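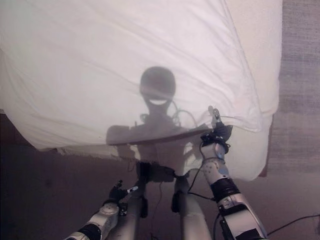 White sheet with soft folds and a loose hem.

How an Army Hospital Worked
Text by Cameron Whitcombe

What was a base hospital?
During World War I, a wounded soldier did not go straight to a large hospital. He was moved back from the fighting in stages. The first stop was an aid post close to the trenches. The next was a dressing station, and after that a clearing station – a group of tents or huts where doctors could operate. The base hospital came later. It stood far behind the lines, usually near a railroad or a port.

Watness Base Hospital was one of these. It had 28 wards and 899 beds. A ward is a large room, hut or tent where patients with similar needs are cared for together. The hospital had 62 nurses on its staff list in October.

How did patients arrive?
Most came by ambulance train. Bunks were fixed along both sides of each car, one above another. When the train stopped, stretcher bearers carried out the men who could not walk. Each man had a card tied to his clothing. The card gave:

His name and service number
His rank and unit
The type of wound or illness
Any medicine he had been given

Staff copied these details into a book called the admission and discharge register. "Admission" means coming in. "Discharge" means leaving. The Watness register for one winter has 3,000 entries.
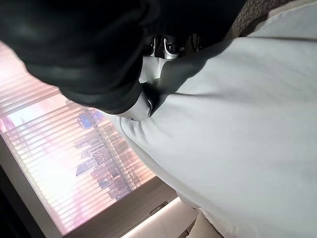 What happened on the ward?
The day began at 5:30 a.m. Orderlies, who were soldiers trained to help with medical work, lit the stoves and carried water. Nurses took temperatures and changed bandages. Dressings came off slowly so that a healing wound would not open again.

There were no antibiotics. To fight infection, some wounds were washed through rubber tubes with a weak chlorine solution, often every two hours.

Where did patients go next?
A man who recovered quickly could go to a convalescent camp to build up his strength, and then back to his unit. A man who needed months of care was sent home by hospital ship.

Words to know
Bearer: a person who carries a stretcher.
Convalescent: getting better after an illness or injury.
Orderly: a soldier who helped on the wards.
Register: an official book of records.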